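Filed under: Support > Track & Field > Timing and Lanes

Ticket 538: lane 6 sensor counts ghosts

Opened by Alvar Sandberg, Sallov athletics ground. The Clamus start gate in lane 6 logs a false start in every 300 m race, including two with lane 6 left vacant. Impressive reactions from a runner who wasn't entered.

Tried so far: new battery, new cable, strong language. Swapped the lane 5 and lane 6 sensors. Fault stayed in lane 6, so the sensor is off the hook.

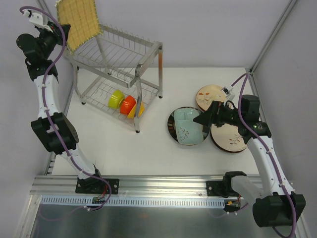 Lifted the cover plate next. The surfacing has swollen at the joint and presses on the pad whenever the sun gets on it. Mornings are fine. By 2 pm the gate accuses everyone. Trimmed 5 mm off the edge and refitted the plate, with one screw now living somewhere in the long jump pit. 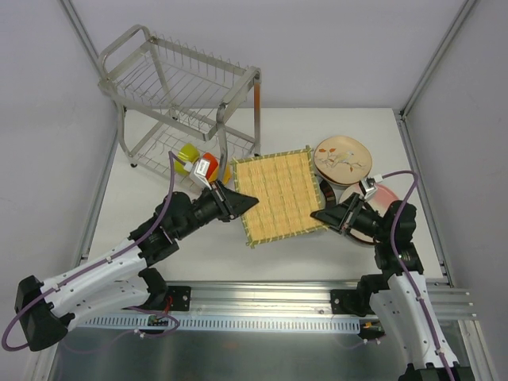

Svenja Ehlers: Please don't trim any more. The joint needs resealing first or it will lift again by August. Set the pad to low sensitivity meanwhile and send me the log from the next meet.

Done. Status: waiting on sealant.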